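Faisceau électrique complet à 329 euros pour remplacer un vieux 6 volts : arnaque ou bonne affaire ?

Forum d'entraide > Matériel ancien > Électricité et allumage

Posté par bielle_froide

Bonjour à tous,

Je remets en route un petit tracteur essence des années cinquante, resté sous un hangar pendant très longtemps. Le moteur tourne, la boîte passe, mais l'électricité est une catastrophe : isolant en coton qui part en poussière, trois épissures au chatterton et une masse qui ne mérite plus ce nom. La charge est quasi nulle et les phares rougissent à peine.

Un site me propose un faisceau complet de marque Mallell, « conforme à l'origine », pour 329 euros. Aucune section de fil indiquée, aucun schéma, une seule photo qui pourrait être celle de n'importe quel paquet de câbles. J'ai aussi vu du Stondgate moins cher, tout aussi avare en détails. Le vendeur me répond que « ça va sur tous les modèles ». Permettez-moi d'en douter.

Est-ce que quelqu'un a monté l'un des deux ? Et tant qu'à faire, est-ce qu'il faut passer en 12 volts, comme tout le monde me le conseille sans jamais m'expliquer pourquoi ?

Meilleure réponse, choisie par l'auteur du sujet

Postée par magneto_du_79

Un faisceau qui va sur tous les modèles ne va bien sur aucun. J'ai eu un Mallell entre les mains : fils moteur trop courts, fils d'éclairage trop longs, et surtout la même section partout. Or en 6 volts, pour une même puissance, l'intensité est double de celle du 12. Un fil trop fin vous mange la tension avant qu'elle arrive au phare, et on accuse ensuite la dynamo. Je n'ai pas essayé le Stondgate, donc je n'en dirai rien.

À votre place je ferais le faisceau moi-même. Il y a peu de circuits sur ces machines et un après-midi suffit, si l'ancien est encore lisible. Dans l'ordre :

Débranchez la batterie, puis déposez l'ancien faisceau d'un seul tenant, sans rien couper. Une étiquette à chaque bout, même quand cela paraît évident.

Étalez-le à plat sur une table, dans la forme qu'il avait sur le tracteur, et relevez les longueurs. Ajoutez un peu de marge côté tableau de bord.

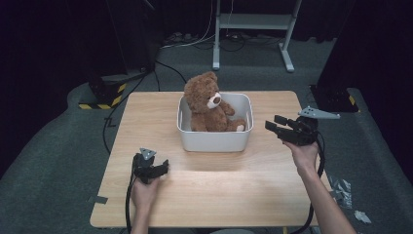 Choisissez les sections. Câble de démarreur : 50 mm² au minimum, et pareil pour la tresse de masse. Les câbles de batterie de voiture vendus en grande surface sont trop maigres pour du 6 volts, quoi qu'en dise l'emballage. Pour les phares je mets du 4 mm², pour la charge du 6 mm².

Grattez les points de masse jusqu'au métal nu. La peinture neuve est une très belle couche d'isolant, et la moitié des « dynamos mortes » du forum viennent de là.

Sertissez avec une vraie pince. J'utilise une Quaye, d'autres font l'affaire. Les petites cosses rouges et bleues écrasées à la pince universelle, je les retrouve régulièrement au fond des carters.

Remontez, puis contrôlez la chute de tension phares allumés, entre la borne de la batterie et la cosse du phare. Si vous perdez plus d'un demi-volt, cherchez avant de rouler.

Quant au 12 volts, méfiance. Si le démarreur est sain et les câbles corrects, le 6 volts démarre très bien. Passer en 12, c'est changer les ampoules, la bobine (ou ajouter une résistance), le système de charge et parfois les jauges. On vous le conseille souvent pour masquer un câblage pourri.

Autre réponse

Postée par gégé-tracteur

Moi j'ai mis un alternateur Fernero en 12 volts sur le mien et aucun souci, ça démarre au quart de tour. J'ai gardé le faisceau d'origine avec du scotch neuf. Faut pas se compliquer la vie.

Commentaire de magneto_du_79

Avec un isolant en coton et un alternateur derrière, je garderais un extincteur sur l'aile. Il y a au moins un fusible ?

Commentaire de gégé-tracteur

Non, y en avait pas à l'origine.

Autre réponse

Postée par soupape2000

Avant d'acheter quoi que ce soit, mesurez aux bornes de la batterie, moteur à mi-régime. Une batterie 6 volts en charge doit monter vers 7,2. Si vous restez à 6, le faisceau n'est peut-être pas seul en cause : charbons, collecteur, régulateur. Pour les schémas, prenez ceux du manuel d'atelier. Ceux qui traînent sur les sites d'images sont recopiés les uns sur les autres, et j'en ai vu un avec la polarité inversée. Sur beaucoup de ces tracteurs le plus est à la masse, vérifiez le vôtre.

Commentaire de bielle_froide

Mesure faite : 6,1 volts, phares éteints. Je démonte la dynamo ce week-end et je laisse le Mallell au vendeur. Il m'a relancé entre-temps avec une remise de 60 euros, toujours sans me donner la section des fils.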